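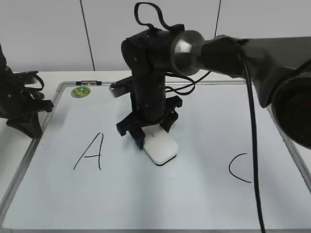 STOLCOMBE, Tuesday, April 21, 2026 — Lelix today opens the Cusi Board Library, a lending service that provides dry-erase whiteboards, markers and erasers to schools, adult learning centers and community groups in Stolcombe and Grimstead. The service begins with 653 boards, all intended for use on a table or desk. A board laid flat, with a capital A at one side and a capital C at the other in black marker, leaves plenty of clear surface for the letter in between, and exercises of that kind make up much of the printed guide that goes out with every loan. Borrowing is free of charge for the first year of the service.

The Cusi Board Library was developed after a trial last fall at 12 sites in the two towns. Participating sites used the boards for early handwriting, spelling, arithmetic, map drawing and meeting notes. Several had wall-mounted boards already and reported that these were difficult for younger children and seated adults to reach. Table boards were used most often by groups of two to four people working side by side.

"A wall board belongs to whoever is standing at the front," said a spokesperson for Lelix. "Sites asked us for something people could sit down to. They also asked for erasers that stay with the boards, and we have tried to take both requests seriously."

What a Loan Includes

Each loan consists of one or more framed whiteboards, black markers, one eraser for every board and a washable cloth. Boards are offered in four sizes. The smallest fits on a single school desk. The largest is meant for a shared table and should be carried by two adults.

Loans run for one school term or, for community groups, for up to 12 weeks. Groups may renew once if no other site is waiting. A further stock of 200 erasers is held at the Stolcombe depot so that worn ones can be exchanged at any time during the loan without a new request.

Board care takes up the longest section of the guide. During the trial, the most common complaint concerned gray smudges left behind after repeated wiping. The guide recommends wiping in straight strokes from one side of the board to the other, turning the eraser when its face becomes dark, and finishing the day with a damp cloth followed by a dry one. Household scouring powders should not be used on any board in the collection. 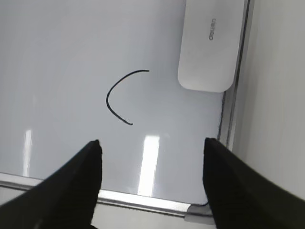
A curved marker stroke on a framed whiteboard, with a deli eraser resting on the surface.

Erasers are to be stored face down on a clean part of the board or in the pocket of the carrying sleeve. Sites in the trial that kept them in drawers or on window ledges lost more of them, and dust picked up from those places was carried back onto the writing surface. Markers should be capped and stored lying on their sides.

The guide also covers the frame. Ink dust tends to gather along the inside edge, where the writing surface meets the rail, and an eraser with rounded ends will not always reach it. A folded corner of the cloth, drawn slowly along the rail, is enough in most cases. Corner pieces should be checked when a board is returned. A loose corner can be refitted at the depot and will not result in a charge, provided that it is reported before the board is lent to another site.

Exercises for Letters, Numbers and Lines

The exercise section was written for people who do not have a teaching background, including parents and group leaders. It begins with single strokes: a straight line down, a line across, and an open curve that can stand alone or become the start of a letter. Learners then move to pairs of letters with a space between them, to short words, and to columns of figures.

Instructions are brief and printed in large type. Each page can be followed by one leader with a small group, and most exercises take less time than it takes to set out a room. Leaders are encouraged to leave a learner's first attempt on the board while the second is made next to it, and to wipe both only when the learner is ready.

A separate page addresses left-handed writers, who may drag a sleeve through fresh ink. The guide suggests turning the board at a slight angle and working from the top down, with the eraser placed on the side away from the writing hand. Sites in Grimstead asked for this page to be expanded, and the new edition includes two additional exercises.

Packing, Collection and Return

Boards are collected from the Stolcombe depot or from the Grimstead branch counter, by appointment. Each board travels in a padded sleeve with its eraser and markers packed in the outer pocket. Nothing should be placed between the sleeve and the writing surface.
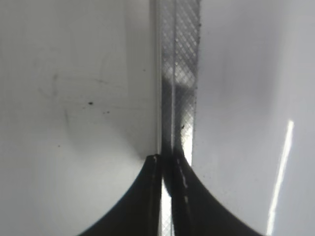

On return, borrowers are asked to wipe the board, close the marker caps and replace every item in the pocket from which it came. A packing card is attached to the sleeve for this purpose. Staff check the contents at the counter while the borrower is present, and missing markers are replaced without charge. Missing erasers are also replaced, although a site that loses several in one term may be asked to collect its next loan in person and review the storage page of the guide.

Boards that are scratched or that no longer wipe clean will be withdrawn. Where the frame is sound, the depot will keep it for repairs to other boards of the same size. Lelix does not intend to sell withdrawn boards.

"We would like the boards to come back looking used," the spokesperson said. "A few faint marks are expected. What we ask is that a board is cared for well enough that the next group can read what it writes."

Applications

Applications for the first full term are open now to schools, adult learning centers, libraries, residents' associations and youth groups located in Stolcombe or Grimstead. Forms are available at both collection points. Applicants should state the number and size of boards required, the table space available and the name of the person who will sign for the loan. Groups without a fixed meeting place may apply but are limited to the two smaller sizes.

Collections will start in May. Where requests exceed supply, sites that have no writing boards at present will be considered first. The remaining loans will be assigned in the order in which complete forms are received. Sites that took part in the trial may keep their present boards until the end of the current term and do not need to apply again before then.

Individual households cannot borrow from the library at this time. Lelix will review this rule at the end of the first year, together with the free borrowing period and the range of sizes offered.

About Lelix

Lelix supplies and maintains classroom and meeting-room furnishings in Stolcombe, Grimstead and the surrounding area. Its work includes the fitting of boards, shelving and storage, and the repair of furniture already in use. The Cusi Board Library is operated from its Stolcombe depot.

Press inquiries and requests for a copy of the printed guide may be directed to the Lelix press office, Stolcombe depot, during normal business hours. Copies of the guide in larger print are available on request.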